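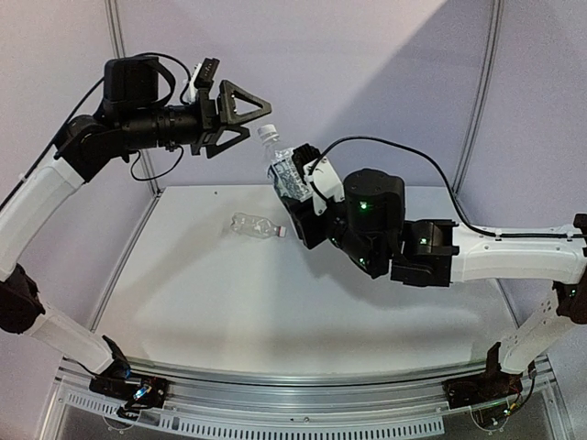 Setting up the two-arm handover in Ilow

Follow these steps once both arms are calibrated and the bottle detector is running. You will need Ilow with the Fomside planner installed. The settings are the ones Anayeli Zavala used for the Salinas cell in March.

1. Open the cell file and check that both arms share one base frame. If each arm still has its own, run the frame merge and save.

2. Set the handover pose. Put the giving arm's gripper near the middle of the table with the bottle tilted and the cap end towards the other arm. The receiving gripper should stop just short of the cap with its fingers open.

3. Set approach_gap to 9 mm. The receiving arm waits at this distance until the pose check passes.

4. Set overlap_hold to 400 ms. Both grippers stay closed for this long before the giving arm lets go.

5. Turn on the wrist camera for the pick step. Clear plastic gives weak edges, so lower the detector threshold for clear bottles only and leave the one for coloured bottles alone. Bottles lying partly outside the wrist view should be tagged "partial" and skipped until the arm has moved.

6. Run the planner in dry mode for 100 cycles and read the log. Any line marked ELBOW means the two upper links came too close. Move the handover pose 2 cm towards the giving arm and run it again.

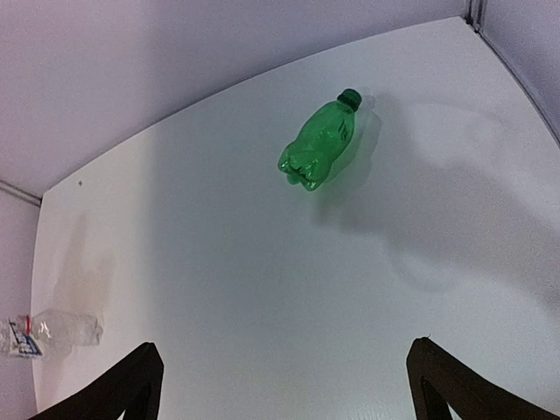 Can I use one grasp setting for every bottle?

Use a separate one for each bottle type. Ustska stores them by class name, and the planner loads the right one when the detector reports a match.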